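Lids, cables and a cold hall: the Trivby robot club gets ready for Galberg

Half past four, the last bell long gone, and the back room at Trivby school is loud. Someone has the kettle on. Someone else is shouting for a screwdriver, the small one, no the other small one.

Oliwia Zalewska runs the club. Physics teacher by day, three years into this. She started it with a box of old motors and a cupboard she had to clear out herself. Now there's a waiting list and the cupboard is full again.

The Galberg round is in June. Teams get a pair of arms, a bare table and a list of jobs, and the arms have to pass things between them without a drop. Sounds easy. It isn't. Cups went fine by half term. Flat things have been a misery.

"They slide, they tip, they catch the light and the software loses them," says Zalewska. "We had one week where I went home and dreamt about lids."

The pupils keep a log, a fat green notebook with tea on it. 102 tries at the handover so far, 88 of them good. Everyone knows both numbers by heart. The bad ones get a line each in red pen: too fast, too low, Corentin sneezed.

That's Corentin Collet, sixteen, who writes most of the motion code and talks at teh same speed he types. His idea was to stop moving both arms at once. One holds still, the other comes to it. Slower, but the log got less red after that.

"People want it to look clever," he says. "I just want it to let go at the right moment."

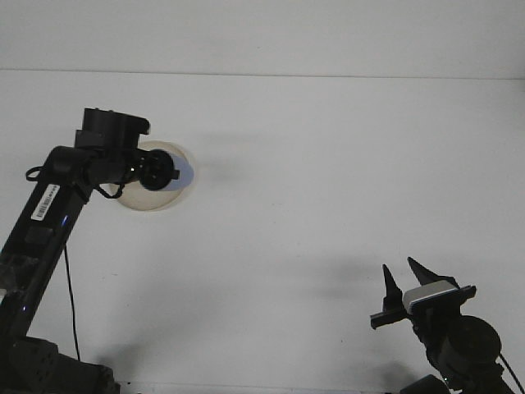 Letting go is the hard bit, he reckons. Open too soon and it's on the floor, too late and the two arms are having a tug of war. He has a number for the delay, wont tell me what it is — there are rival schools, apparently, and Dedton won last year.

Money is tight, as ever. The travel fund stands at £2,065 after a quiz night and a very long cake sale, enough for the coach and one night away. Spare motors will have to wait.

Quarter to six. Zalewska calls time, gets ignored, calls it again. Collet wants one more run. He gets it, then asks for another while the rest of them hunt for their coats.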